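Home | News | Aviation | Fleet & Finance | Interviews | Subscribe

Regional carriers and the price of a spare engine

By Jannik Kohlhase
September 18, 2021

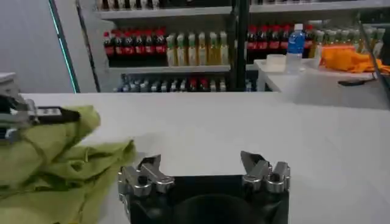 A white tabletop with shelving behind it.

Jörg Eichhorn spent the first part of his career pricing maintenance contracts for turboprop operators. He now runs the leasing desk at Asteck, which places spare engines with small airlines, and he thinks most of them are paying for the wrong thing.

"They look at the monthly rent," he says. "The rent is the small number. What hurts is the reserve you pay per flight hour, and the condition the engine has to be in when you hand it back."

Asteck has 129 engines on its books. Before the pandemic nearly all were out on long leases. Then the operators parked their aircraft, and the hourly reserves stopped coming in. Eichhorn says the firm agreed to suspend fixed rent for 12 of its customers, but left the return conditions as they were.

Those conditions are now the main subject of his working day. An engine that has stood for months needs inspection before it flies, and the shop visit has to be booked well ahead. Detwood, the overhaul shop Asteck uses most, is taking bookings from October onwards.

"A slot is worth more than a discount at the moment," he says. "If you have an aircraft on the ground and no slot, you will sign nearly anything."

Pula, a regional airline with 3 aircraft in service, took a different course. It bought a used engine outright and keeps it in store as cover. Eichhorn does not object to this in principle. His doubt concerns the paperwork - an engine with gaps in its records can be perfectly sound and still be very hard to sell.

I asked how he checks them. The file for one recent purchase ran to 263 pages, he says, and he read all of it. Life-limited parts come first, then the repair history, then the test cell results.

He expects short leases to become more common, with higher rent and lighter return terms. Lenders dislike them. "They want to see five years of income on a sheet of paper," he says. "I can show them eight months."

Related
Gallagher adds freighter conversions to its leasing arm
Maintenance reserves: what the lessor holds and when it is repaid
Turboprop values after a year in storage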